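4.2 Bargaining rounds and the wording of tariff schedules

When we began reading through the papers of the Bumudton talks, we rather expected the difficult passages to be about rates. They were the part the newspapers wrote about, after all, and the part ministers liked to be asked about on the steps. Having now spent a good many happy evenings with the minutes, we think the real labour went into deciding what each line of the schedule covered, and Phromma and Suwannarat came to much the same view in their earlier study of the July round.
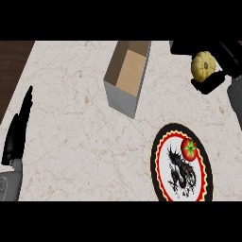
Delegations arrived with their own lists of headings, drawn up at home by people who had never met one another, and a whole morning could go by before both sides were sure they were talking of the same goods. Packaging was a great trouble in this respect. An open cardboard box, such as the one on the marble counter in Figure 2, may be entered as an article of paper and board, or it may be passed over and treated as belonging to whatever it carries, and the two readings lead to quite different duties. The Hinrichs draft took the first reading and the Clitis draft the second - each with perfectly sensible arguments behind it - and the matter went back and forth through 50 pages of notes before it was set aside for the technical group.

Figure 2. Paper and board, and worked stone: two headings discussed in this section.

Stone was easier going, though it had its moments. The negotiators agreed early on that slabs cut and finished for use indoors should stand apart from rough blocks, and Panyasiri, whose account of these sessions is much the fullest we have, remembers the afternoon as a friendly one. What remained was the question of whether a finished top should be counted as stone or as furniture, and here the Brimodura text simply offered both headings and left the choice to the importing side. 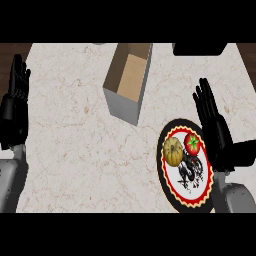
Vol. 2, p. 720

We would not want to make too much of a single heading. Still, marble tabletops were among the goods on which the choice was left open, and in the following round both delegations came back to them with noticeably more patience than they had shown over rates. Nilsuwan has suggested that small agreements of this sort gave officials a habit of settling things, and we are inclined to go along with her, at least for the middle part of the talks. The later sessions, with the 100 reserved lines still to be dealt with, are taken up in section 4.3.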